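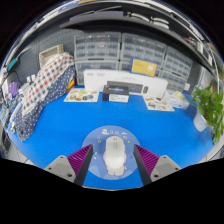 Mwanaisha Langat had until the end of June to close out the desk. The instructions ran to one page. Each item was to be named, given a position, and assigned to keep, return or discard. She had asked Imre Kozma whether the pegboard counted as an item. He said it belonged to the wall.

She began with the mouse. It was white, with a scroll wheel, and it had its own entry in the register: Clamik, May 31, 2021, condition good, issued to V. Gulyás. The pad had no entry. It was round and pale blue against the darker blue of the desk, and it had been bought in the gift shop at Fundavthorpe station during a delay. She knew this from the receipt, filed under travel.

She wrote: mouse, one, return. She left the line for the pad open and went on to the fabric.
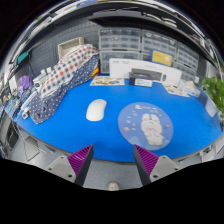 Bianka Juhász

Vilmos Gulyás had kept the desk for 4 years. He calibrated scales for Gukix and wrote his reports at home, between the drawer cabinets and the cloth. The navy piece with white dots was meant for curtains. The white piece with the red and blue dots was meant for a lining, or possibly for a second pair of curtains; his notes gave both. Neither had been cut. Mwanaisha measured the navy first, refolded it along the existing crease, and put it back on the heap.

The drawers took two evenings. The register allowed for 900 parts and she accounted for about half. Screws were sorted by length, then by head. One drawer held bus tickets in date order. She entered these as paper.

On the second evening Máté Csonka telephoned from Dobos to ask for the keyboard.

"It should be in the long white box," he said. "With the picture on the front."

"I haven't opened the box."

"Could you?"

"Boxes are on page 3. I'm on drawers."

He waited. She could hear a kettle at his end.

"Did he leave anything that isn't on the list?" Máté asked.

She looked at the rabbit on the mouse pad. It was upright, white with some pink, with stars and planets printed around it. Vilmos had written 11 reports a month at this desk and had never, in any of them, used an adjective that was not a unit.

"One item," she said.

"What is it worth?"

"There is a receipt."

She moved to the boxes the next morning. The procedure was to record the outside before the inside, so she copied what was printed on the long one and set down its position relative to the drawers.

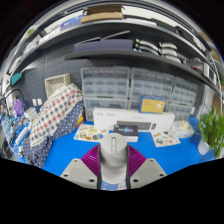

Page 3: Boxes and Loose Sheets

The two illustrated sheets were recorded as one entry, since their pictures were of the same general kind. She noted left and right. The small dark box was recorded separately. The plant was recorded as living and assigned to herself, pending approval, and she watered it before signing the line.

Imre came by at noon to check her figures. He read down the column and stopped at the pad.

"You've left this one blank."

"Yes."

"Keep, return or discard."

She took the pen back from him and wrote keep. In the column for owner she wrote Langat. Imre initialed it and turned the page.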